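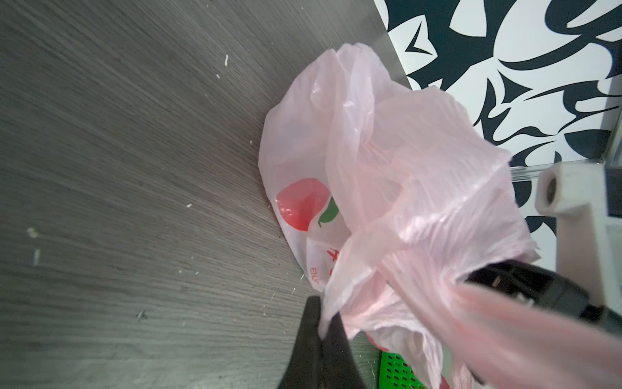 Raphaël Besnard wants to know how everyone stores the thin produce bags that pile up after shopping, the wrinkly kind that puff back up the second you let go. He writes:

I have a cupboard under the sink that is basically all plastic bags now. I love reusing them (bathroom bin, wet swimsuits, muddy shoes, you name it!) but they slide out every time I open the door. I tried stuffing them inside one big bag and I can never get just one out. Is there a folding method that works on the really thin ones? And can they go in with regular recycling when they wear out? I'm in Drutow if that matters.

Posted in Kitchen & Pantry — 2 answers

Rilline

Oh, I have strong feelings about this one! Fold them into triangles. I started doing it last May and I'm completely hooked.

Lay the bag on a table or counter and smooth it from the closed end toward the handles, so the air goes out the top. Take your time with this bit, the thin ones hold on to air like crazy. Fold it lengthwise, then lengthwise again, until you have a strip a little wider than your thumb. Press it down with the side of your hand. Now start at the closed end and fold the corner over to make a triangle, and keep flipping that triangle up the strip until you run out of bag. Tuck the handles into the last pocket and you're done.

My first 5 were terrible. Lumpy, crooked, one of them opened itself up overnight. After that your hands just get it and you can do a whole stack while the pasta boils — it's weirdly relaxing.

If a bag is really crumpled, don't fight it. Pull it gently by opposite corners a couple of times first and it'll lie much flatter. Don't iron it, please. My cousin tried that with a dish towel on top and we had to scrape the iron.

I keep mine standing up in a small basket, like file cards. Any basket or tray with holes in the sides is great for this, and you can see right away when you're running low. Big ones at the back, produce bags in front.

Check for crumbs before you fold! Shake the bag out over the sink, and if it had fruit in it, turn it inside out and wipe it. A sticky spot will glue the whole triangle shut.

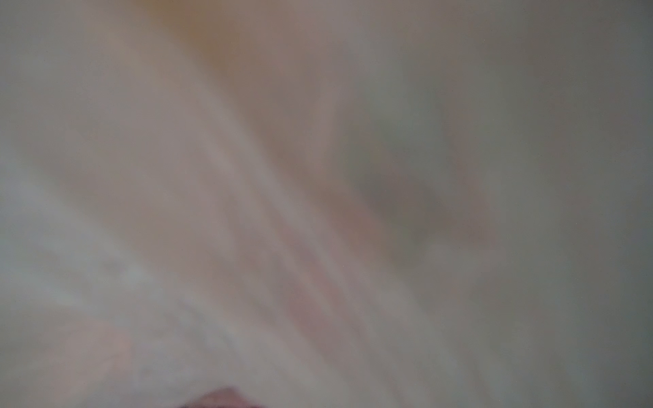

Up close, soft and out of focus

One more thing, thin bags and the stiffer crinkly ones don't stack well together, so I make two rows.

Istow

triangles are cute but I don't have the patience lol. empty tissue box, push the bags in one at a time with the handles of each one looped through the next, pull one and the next pops up. holds plenty. tape it inside the cupboard door

for recycling, not in the regular bin where I live, they get caught in the sorting machines. the big supermarket has a drop-off by the entrance. ask yours, every town is different. they need to be clean and dry and take the receipts out

Comments on this answer

Lemaire: The tissue box is brilliant, I did it tonight and it took 3 minutes. A paper towel tube works too if you only have a handful. I've got one in the glove compartment for the dog walks!

Raphaël Besnard: Thank you both! Going with triangles for the kitchen and the box for the bathroom. My first one looks more like a ravioli but I'm very proud of it.

Related in Kitchen & Pantry
Getting onion smell out of a plastic tub
Best way to line a small bathroom bin
What do you keep under the sink?
Drawer dividers that don't slide around
Can I wash and reuse freezer bags?

Contact — House rules — Back to top
© Household Help Community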